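## Packing a small bicycle repair kit for a long ride

Last December I rode from Enham to Cundby and my rear tire went flat two times before lunch. I had only one spare tube with me. After this trip I began to prepare my kit in a more serious way, and I want to share how I do it.

Put everything you own for the bicycle on a table first. Take 2 tubes of the correct size, a patch set, tire levers and a small pump. Check the tubes for old cracks near the valve. If the rubber feels sticky, leave that tube at home.

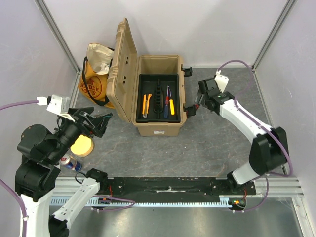

Next come the tools. A multi-tool with a chain breaker is enough for most problems on the road. Try each key on your own bolts before you pack it. My friend Gwilym Voyle carried for over 40 miles a key that did not fit his seat post.

Wrap the metal parts in a cotton cloth, so they don't make holes in the tubes. The cloth is also good for dirty hands. Put the pump on the outside and the patches on top.

I do all this on Friday evening, when the shop in Cluserton is still open and I can buy what is missing.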